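Black Is the Default

The plastic casing has won, and it would be nice to know what we got for it

Go into any store that sells things with a plug and squint. Squint until the labels go. What you are left with is a wall of black, most of it shiny, most of it curved for no reason the box will give you. Coffee makers, printers, fans, speakers, the thing that charges the other thing. I did this last October in a branch of Vondo, a chain that sells a bit of everything, and with my eyes half shut I could not tell the air fryers from the stereos.

The people who sell these goods have a story about why they look like this. Shoppers like black, the story goes. Black looks expensive and it matches any kitchen. I have heard it so many times that I started asking how they knew, and the answers were thin. Sales, one maker told me. Black outsells the other colors. Then I asked what the other colors were, and there was one, a gray, sold only online and for more money.

You can't learn much about what people want from a shelf with one thing on it.

Macedo, which makes small heaters and dehumidifiers, sent me a survey meant to settle the matter. It had asked 1480 shoppers to choose among three finishes. All three were black. They were called midnight, ink and soft carbon, and the winner was midnight, the shiny one. The survey was carried out on phones, where I doubt a person could tell the three apart, and a fair number of people seem to have picked whichever came first. It is still quoted in the company's sales material as proof that shoppers prefer gloss.

Gloss is the part I find hardest to forgive. It looks wonderful for as long as it takes to get it out of the bag. After that it shows every thumb, every speck of dust and each wipe of the cloth you used to get rid of them. I own a heater with a shiny black front, and under the kitchen light the scratches go round in circles like the grooves on a record. I have never used anything rougher on it than an old T-shirt. The manual suggests a "soft dry cloth," and I would like to see the cloth they had in mind.

Then there are the curves. An older box-shaped appliance could be taken apart by someone with a screwdriver and a free evening. I have a 1972 radio on my desk, bought at a yard sale in Lurkutley, with four screws in the back and a panel that lifts away. A newer shell tends to be clipped together from the inside, the seams tucked under a lip where a screwdriver can only do harm. The trade word for this is "clean." A repair shop in the same town turned down my heater on sight. Opening it would likely crack it, they said, and a new front costs $58 before anybody has touched the part that failed.

Makers will tell you that molded shells are cheaper and lighter than metal, and there I believe them. They will also tell you that hidden clips keep fingers away from live parts. Fine. Screws do that too. The claim I don't buy is that the shape comes from research into how people hold and use these machines. Nobody holds a dehumidifier. It stands in a corner with a bucket in it.

Ernska, a design office that draws casings for several brands, was more open than most. The swoops are there, I was told, because a flat panel shows every flaw from the mold and a curved one hides them. A ridge breaks up a large surface that would otherwise look wavy under store lights. That struck me as a perfectly good reason, and I wondered why it never appears on a box. "Sculpted" does. So does "inspired by water."

I asked the office if a plain matte case with visible screws would sell. They thought it might, to a small group of people who write letters. I took that personally.

Maybe I am wrong, and the country does want its machines to look like wet beetles. If so, it should be easy to show. Put a dull green heater next to the shiny black one at the same price, in the same store, for a whole winter, and print the numbers. I asked three brands to try it. One has written back — to say that green is under review.

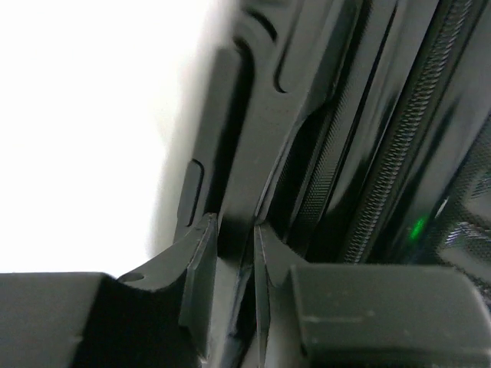 Page 58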